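Wornuro: About Us

How we work, and the rules we work by 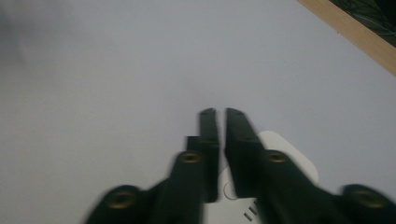

Wornuro is a small company that records hand work for people who train robots. Our operators pick things up, set them down, plug them in, open them, fold them and put them away, using hand-held grippers, and our clients get the recordings. We also write and keep a set of working rules for this kind of recording. Most of this page is about the rules. They are the reason most clients come to us, and new staff are asked to read this page before their first shift.

Who we are

Wornuro was started by Liudmyla Shevchuk, who had spent years checking assembly work in a factory before she moved over to robotics. She noticed that the factory had a written method for tightening a single screw, while the robotics teams she visited had no written method for anything a person did with a gripper. One operator would close the jaws early and push an object into place. Another would lift everything straight up. Both recordings went into the same folder under the same name. When the trained robot behaved strangely, people looked for the fault in the software.

Her first set of rules was 2 pages long and was taped to the inside of a cupboard door. The present version is longer, and it is kept in one place, with the older versions stored behind it so that anyone can see what changed.

We work from 2 sites. The Hirka site handles tabletop work: small household objects, plugs and connectors, packaging, kitchen items. The Flundon site has more floor space and handles doors, drawers, shelves and anything an operator has to walk to. The rules are the same at both. If a rule can't be followed at one site, it gets rewritten or dropped at both.

What we do

We record tasks to order. A client sends a task list, and we turn each item on it into a task sheet that an operator can follow without asking questions. The sheet names the objects, the starting layout, what counts as finished, and what counts as a failed attempt. The client signs the sheets before recording starts.

We also review recordings made by other companies. We check them against the client's own instructions, or against our rules if the client has none. We report what we find and do not repair the recordings ourselves.

We run training for operators and for the people who supervise them. Training is done at the table with the tool in hand. There is a short reading part at the start.

We do not build robots, and we do not sell grippers. We have been asked to do both. We want to be free to tell a client that a tool is wrong for a task, and that is easier when we have no tool of our own to sell.

Our working rules

The full text is given to every client with the first order. What follows is a shortened version.

The work surface. The surface is cleared before each task. Only the objects on the task sheet go on it. Tools, cups, phones and paper go on the side shelf. If a task calls for clutter, the sheet lists the clutter by item, and the operator sets it out from the list.

Lighting. Room lights stay at the same setting for the whole of a session. Blinds are either fully open or fully closed, and the choice is written on the session log. Shadows are allowed. We used to reject recordings for shadows, and clients told us they wanted them, because a robot in a home or a warehouse will meet them all day.

The tool. The operator checks the gripper before every session. Fingers must close evenly, with no side play. Fasteners are checked by hand. A finger with a chip or crack is replaced, and the replacement is logged before the next recording. Operators do not glue, tape or file a finger. If a tool feels different from the day before, the operator says so, and the tool is set aside until a supervisor has looked at it.

Speed. Operators work at the pace they would use at home. They don't slow down for the recording and they don't race. Some blur from motion is normal and is not grounds for rejection. A recording is rejected for blur only when the reviewer can't tell whether the object was held.

Approach and grasp. The operator brings the open fingers to the object, closes on it and then moves it. Pushing, dragging and tipping are separate actions and are used only where the sheet allows them. This is the rule new operators break most often. People nudge things into place without thinking, and it takes a few sessions to stop.

Electrical objects. Adapters, plugs, outlets, chargers and power strips are never connected to power during recording, unless the task sheet says so and a supervisor is at the table. For insertion tasks we use parts that have been disconnected at the source and tagged. The operator checks the tag and then the supervisor checks it. Gripper fingers never go into a slot or socket, powered or not. We hold to this even with parts that could not possibly be live, so that the habit is the same everywhere.

Sharp, hot and wet objects. Blades are covered or blunt. Nothing above hand-warm goes on a table. Liquids are used only on tables marked for them, and those tables have no electrical objects on them that day.

Mistakes. A dropped object is left in the recording. The operator finishes or abandons the attempt as the sheet directs and marks it as failed. Failed attempts are kept and are delivered to the client in their own group. Operators are paid the same for a failed attempt as for a good one. Before we had this rule, hardly any failures were reported, and the reviewers kept finding them.

Rest. An operator records for no more than 2 hours before a full break, and for no more than 4 hours in a shift. The remaining time goes to setup, review and logging. Wrists and thumbs wear out before people notice. Any operator can stop for discomfort at any point and doesn't have to explain why to the client or to us.

People and privacy. No one is recorded who has not agreed to it in writing. Visitors stay behind the line on the floor. No mail, screens, badges or family photographs are kept in a recording room. If something private is picked up by mistake, the whole recording is deleted, including the good parts, and the deletion is logged.

Labels. A recording is labeled with what happened. If the sheet says "pick up the adapter" and the operator moved it without lifting it, the label says it was moved. The sheet is not changed afterward to match.

How the rules are changed

Anyone who works here can ask for a change. The request has to say which rule, what went wrong and what the new wording should be. It is tried at one site first, normally Hirka, where sessions are shorter and the results come back sooner. If it works, it goes into the next version. We put out a new version every August and do not change the text between versions, except for safety. A safety change takes effect the same day, and all operators sign for it before they pick up a tool.

Requests that are turned down are kept too, with the reason. One of these was a request to let operators rest the heel of the hand on the table during fine work. We turned it down at first. It came back with better evidence, and it is now allowed for tasks where the sheet says so.

The Vasylenko project

Our longest piece of work so far is the Vasylenko project, a large collection of everyday tabletop tasks with small household items. It is also where several of the present rules came from. The rule on labels was written after a review showed that lifted and pushed objects were being given the same name. The rule on rest was tightened in the same period, when error rates at the end of long shifts were set next to those from the start.

The task sheets from Vasylenko are used as teaching material in our training course, including the early ones, which were poor. New supervisors are given one of the early sheets and asked to rewrite it so that two people who have never met would set up the same table.

What we ask of clients

Read the task sheets before signing them. Most disagreements we have had with clients go back to a sheet that was signed in a hurry.

Tell us what the recordings are for. You don't need to share anything secret, but it helps to know if the robot will have two fingers or five, and if it will work next to people.

Don't ask us to remove the failures. We will group them separately, and you can leave them out at your end.

Don't contact operators directly during a session. Send questions to the supervisor, who will answer at the next break.

Working here

Operators do not need a technical background. Past jobs among our staff include sewing, baking, phone repair and nursing. We look for people who can follow a written sheet and who will speak up when the sheet is wrong. Training is paid from the first hour. New operators work beside an experienced one until both agree that they are ready, and their early recordings are used for review only and are not delivered.

Visits

Clients and schools may visit either site by arrangement. Visits start at 10 a.m. and include a short session at a practice table. Please wear closed shoes and leave bags at the front desk. A printed copy of the current rules is available there and may be taken away.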